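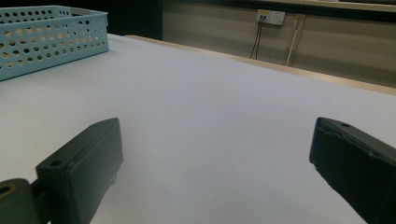 Jisora (gripper)

Category: Robot end effectors | Hand-held tools | Articles needing more references

Jisora is a two-finger parallel gripper, made in a hand-held version and an arm-mounted version that share the same fingers. Developed at the Eltley workshop under Maritza Palomino. Best known for the Eltley comparison, a bench trial in which it was run against the Fasen gripper on the same set of household jobs. Usually driven by the Fikre controller, though other controllers have been used.

Name

Jisora is the name of the finger shape, strictly speaking. Early notes use it only for the finger and call the rest "the body". By the time of the comparison the whole tool went by the name. Some parts lists still keep the older usage, so a "Jisora, left" is a finger and not a left-handed gripper.

Design

Two thick fingers, dark, flat on the inner side, narrowing to a blunt tip. Hole in the upper face of each. Fingers can be swapped without taking the body apart. The hand-held version has a camera looking forward over the fingers, so the tips stay in view for the whole of a recording, open or closed. The arm version carries the same camera on the wrist at the same height. Palomino's aim was that a recording made by hand and one made by the arm should look alike, down to where the tips sit in the picture.

Closing is by a trigger on the hand-held version, by motor on the arm. The trigger has a long pull, which testers complained about. A shorter pull was tried and dropped: people snapped the fingers shut and the recordings were no use for slow grasps.

No suction, no wrist joint on the hand version. Opening width is measured from the body side and not from the tips, so worn tips give a small error that the software dosn't correct.

Finger wear

The main known weakness. The lower edge goes first, just behind the tip, where the finger scrapes the table on low picks. Notches form, then flakes lift. Wear of this kind doesn't much change the grip on large things such as cups. Cards, thin lids and coins are another matter, and a notched finger will ride over a card it would have got under when new.

The inner side lasts better. Fidelina Cáceres, who kept the finger log at Eltley, recommended changing both fingers together even when only one looked bad, as a mixed pair closes slightly crooked. Sanding has been tried. Works for a short while. Sanded fingers end up uneven in length and the log advises against it.

Eltley comparison

Begun in January, on a plain pale table against a wall. Each gripper was used in 2 forms, by hand and on the arm, with the same operators changing over at set times. Objects came out of a plastic basket kept at the side of the table and went back to it afterwards. Between goes the middle of the table was cleared and a short stretch of video taken with the fingers open, to check the camera hadn't shifted. These clips proved handy later on, both for lining up the recordings and for dating the wear on the fingers.

In all 3242 attempts were logged across both grippers. An attempt counted as good if the object was lifted, moved and put down the right way up. Dropping and picking up again counted as a fail, a rule Cáceres argued against at the time and later called too harsh on the arm.

Main findings, as written up:

By hand there was little between the two. Operators liked the Fasen more, mostly for its lighter trigger.

On the arm the Jisora did better with boxes and bottles. The flat inner side held them square. The Fasen, with softer rounded fingers, did better on fruit, sponges and anything with give in it.

Thin flat objects were poor for both. New Jisora fingers managed, worn ones did not.

The Jisora fingers were changed after roughly 30 hours of use. Fasen pads wore out sooner but cost less and went on quicker.

Shadows from the fingers on the pale table upset the object finder in some late afternoon recordings. Moving the lamp helped. Those recordings were kept in the count, with a note.

Controllers

The Fikre controller was used for the arm half of the trial. It reads finger position and motor load and stops closing once the load passes a set level. The level was set once, on a bottle, and then left alone, which has been critcised as favouring the harder fingers. Palomino's reply was that resetting it for every object would have made a test of the operator and not of the gripper. A short rerun with a lower level brought the Jisora up a little on soft fruit, not enough to pass the Fasen.

Earlier work had used a plain on/off controller with no load reading. Fingers closed fully or not at all. Several cracked paper cups are recorded from this period.

Camera placement

A separate, smaller test looked at where the camera should go. Two positions: above the body looking along the fingers, and off to one side. The side position showed the contact point better on tall objects but lost the far finger behind anything wide. Above was kept for all later versions. Downside is that the fingers fill the lower corners and hide things lying close to the body, so operators learn to come in from further back.

Later versions

A revised finger with a thicker lower edge was in use at Eltley by the end of the trial but was not part of it. Same holes, same fitting, so old and new can go on the same body. Cáceres's log has it lasting longer on low picks, with the thicker edge making cards harder again. No full comparison of old and new fingers has been written up.

See also

Fasen gripper
Fikre controller
Parallel gripper
Wrist camera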